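Changes to data retention and export, hosted accounts

30 Oct 2018

Ivex is revising the data handling schedule that forms part of the hosted services agreement. The revised schedule applies to all new subscriptions from the date of this newsletter and to existing subscriptions from their first renewal in January or later. Customers on the Ekuscombe on-premises licence are not affected, as their records never leave their own servers.

The main change concerns attachments. Under the current schedule, work order attachments are held for the life of the subscription with no limit on total volume. Under the revised schedule each site licence includes 50 GB of attachment storage. Usage above that figure will be invoiced quarterly in arrears, at the rate shown on your order form. Text records, meter readings and audit logs do not count towards the allowance.

We reviewed storage across 436 hosted sites before setting the limit. Roughly 5 per cent would have exceeded it in the last billing year, in most cases through duplicate PDF manuals attached to individual work orders. Linking a manual once at the asset level removes the duplication and preserves the reference in each work order.
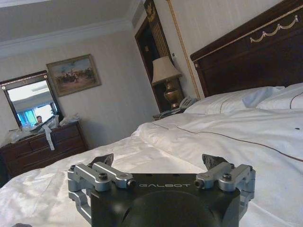
Export formats have also been brought into line with the current release. Account administrators can now generate a full export from the Administration menu without lodging a support request. The export is a compressed archive with one CSV file per table and a separate folder for attachments, organised by asset number. Exports remain available for download for five days, after which the archive is deleted and must be generated again.

Two points to check before running an export:

Date fields are written in UTC. Sites that reconcile against a local ledger will need to apply their own offset.

Custom fields created before the Vasić module was installed carry their original internal labels – these may differ from the labels displayed on screen.

The termination clause is otherwise unchanged. Customers who wish to remain on the current schedule until the end of their term need take no action. Enquiries about the wording should go to Boris Matić at the Stondthorpe office, quoting your account number.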